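Equipment Review: Zisine Tabletop Arm Kit
Prasholm Community Workshop, Tools and Equipment Reviews
2022-06-28

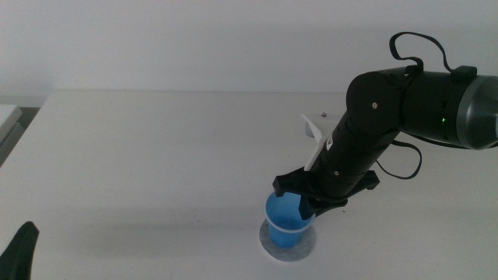 The arm at the blue cup on the workshop's test table.

The Prasholm Community Workshop reviews equipment before it is added to the list of items members may reserve. This review covers the Zisine tabletop arm kit, a self-assembly robotic arm with a two-finger gripper, intended for home builders and small shared workshops. Assembly and testing were carried out by Seo-ah Hwang of the electronics bench, with assistance from members of the Tuesday group.

Contents and assembly

The kit is supplied as separate joint units, brackets, cables and fasteners, with a printed manual and a link to the control software. The manual lists 187 parts, most of them screws. The bags are labeled by build stage, and our set was complete.

Assembly took two people roughly 6 hours over two evenings. The base and shoulder went together without difficulty. The forearm took longer, as the manual shows the bracket from one side only and the first attempt had to be taken apart and turned around. Members should read stages four and five in full before tightening anything at the elbow. The supplied hex key is soft and began to round off before the build was finished. We used our own from that point and recommend that others do the same.

Cable routing is the weakest part of the design. The cables are left in open loops outside the arm, and the manual gives no guidance on how much slack to leave. Too little restricts the shoulder, while too much can catch on nearby objects when the arm swings low. Our builders re-routed one cable twice before the arm reached its full range. Clips should have been included.

Setup and software

The control software installed on the workshop laptop without trouble. Calibration is done by moving each joint by hand to a marked position and confirming it on screen. The marks are small and hard to read under our lighting – a desk lamp is advised. After calibration, positions are recorded by guiding the arm through a movement and saving each point. Members with no programming experience were able to record a simple sequence in one session. Those who wish to write their own routines will find the reference pages brief, and several commands are described only by name.

Performance

The test task was to grip a plastic cup by its upper edge, lift it, and return it to a paper coaster. A cup is a useful test object for a home build. It is light, it tips easily, and it shows at once whether the gripper is centered.

With the default settings the gripper closed too firmly and pushed the cup sideways before lifting. Once the closing speed was reduced, the arm completed the task consistently from a fixed starting position. Results were less even when the cup was placed by eye, and we suggest marking the table for any repeated work. Movement is smooth at low speed. At higher speeds there is visible shake at the end of the reach, and the arm should not be used to carry open liquids.

For comparison, the workshop's older Beneš arm is heavier and steadier but can be programmed only through typed commands. The Zisine kit is easier to teach and easier to repair, as each joint can be removed on its own. Spare joints are available from Zivdale, the regional supplier, and the one we ordered arrived in five days.

Rating and conditions of use

Assembly: 4 out of 5
Manual: 3 out of 5
Software: 4 out of 5
Gripping and movement: 4 out of 5
Overall: 4 out of 5

The kit is approved for member use from the end of June. Reservations are made at the electronics bench. The base must be clamped before power is connected, and hands must be kept clear of the gripper while a recorded sequence is running. Members who change the closing speed are asked to write the new value in the bench log.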